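Table makers at Plirnlow: a visit to the Hedlund workshop

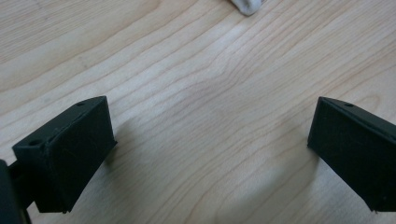 Pale wood top with the grain running up towards the right.

I went to the Hedlund open day at Plirnlow on 8/29/19. The workshop makes tables and a few benches, mostly for kitchens, and opens to the public twice a year. The earlier one was in July and I missed it.

Getting there is simple enough if you have a car. By bus you need the 55 from Forside, which stops at the bottom of the lane, and then it is a ten-minute walk uphill with no pavement for the last part. Parking is on the grass behind the timber shed. A woman at the gate gave out visitor stickers and a sheet with the times of the talks. Entry was £2, and tea was included in that.

The visit starts in the shed where the boards are kept. They are stacked flat with thin strips between them so the air can get round. Vichien Yimyam runs the shed and took our group through it. He talked for a good while about moisture, and passed round two offcuts, one ready to use and one that had another year to wait. I could feel a difference in weight but would not have known which was which by looking. Someone asked whether they buy local timber. Some of it, he said, when the right logs come up, and the rest comes through a merchant called Zolton.

From there we went into the main workshop. The large saws were switched off for the day, so there was not much noise apart from people talking. The floor had been swept but there was still sawdust on every ledge. A half-built top was lying in clamps on the long bench, and the glue line had been scraped on one side and left on the other so that we could compare. I would have liked to see a saw running, even for a minute. The sheet did say there would be no machine work, so I can't complain much.

The finishing room was the part I had come for, as we need a new kitchen table and I have never understood the difference between oil and varnish. Joyce Swai gave the talk. She has been in finishing for most of her working life and was good at answering questions without making people feel slow.

The grain on a top like the one in my photo is worth a proper look. On the right the lines are tight and nearly parallel, and in the middle they bend into a long, loose oval. Over in the top left they open out into wide loops. Joyce said that people choosing a table often look first at the colour and only later at the pattern, and then find it is the pattern they see every morning at breakfast. She suggested standing at the end of a table as well as at the side before deciding. I tried it on several and she was right, they can look quite different.

On finishes, her advice was as follows. Oil is easy to repair at home but needs doing again, perhaps once a year on a table that gets daily use. Varnish will take more spills, but when it does get damaged the whole top usually has to be sanded back. Hard wax sits between the two. For a pale wood she prefers a finish with a slight sheen, as a dead flat one can look chalky and a high gloss shows every fingerprint. She does her last check with the light coming from one side, moving her head about until any missed patch shows up dull.

She also told us how to clean one. Use a damp cloth, well wrung out, and go with the grain. No washing-up liquid on oil if you can help it. Wipe up red wine and beetroot straight away and don't leave a wet cup standing overnight. A man at the back asked about scorch marks from pans and was told to buy a trivet.

Tea was in the yard. There were cheese scones, which had gone by the time our group came out, and a fruit loaf, which had not. The small shop next to the office sells chopping boards, tins of wax and bags of offcuts. I bought a tin of wax and a bag of offcuts for my brother, who turns pens.

Prices for the tables are on a board by the office door. They are not cheap. The smallest kitchen table was well over what we had planned to spend, and delivery is another £200 if you live outside the county. There is a seconds list, though, and you can leave your name for it. Seconds usually have a knot in an awkward place or a top that came out slightly under size. I put our name down for one in a pale wood.

The whole visit took most of the afternoon. The workshop is all on one level, but the ramp into the timber shed is steep and the yard is gravel, so ring ahead if you use a wheelchair. There is one toilet, beside the office. Children were welcome in every room except finishing.

The next open day will be in spring. Dates go up on the notice board at Forside library.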